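Avmont team teaches robots to sort small parts from 384 human demonstrations

AVMONT — May 30, 2019 — Researchers at the Grorkel lab have shown that a two-armed robot can learn fiddly tabletop work from people who never touch the robot at all. The new method, called Martens, learns from demonstrations made with a pair of hand-held grippers, and the early results have the whole group excited.

For the study, 12 people recorded 384 demonstrations of sorting and tidying small items. Nobody had to program a path or steer an arm by joystick. They simply picked up the grippers and did the job, with a head-mounted camera following along.
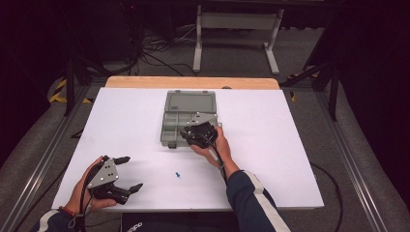
Working with two hand-held grippers at a compartment organizer, with a blue pushpin on the board.

"Pushpins are a wonderful test," said Bram Jansen, who leads the project. "They roll, they tip over, they land at odd angles. People cope with all of that without thinking, and we wanted that know-how in the data!"

Trained on the full set, the robot placed 70 percent of items in the correct compartment on its first try, including in box layouts it had not met before. The biggest gains came from clips in which a person fumbled and then recovered — footage the team had first planned to throw out.

"I argued for deleting those," said Orestis Giannakopoulos, who built the training software. "I'm very glad I lost."

The lab will release the recordings and code in August. Work on 2 follow-up tasks, threading cable and closing lidded boxes, has already begun with equipment partner Midico.

Media contact: Thijs Van Hecke, Grorkel press office, Avmont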